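Unit 2: Work Surfaces for Bench Exercises
Simville Technical Workshop, instructor Zdislava Holub

Place the maple board flat on the pegboard before setting out any pieces. Grain should run left to right from where you stand.

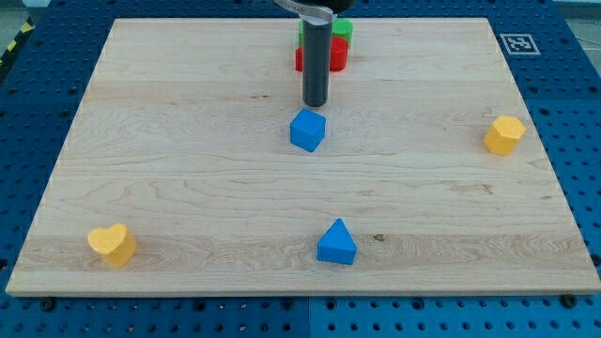 Fig. 2. Maple board on blue pegboard, with blue cube.

Knots and bands of tone are acceptable. Reject a board that rocks when pressed at a corner. Sand with the grain only, and wipe off dust before the next exercise.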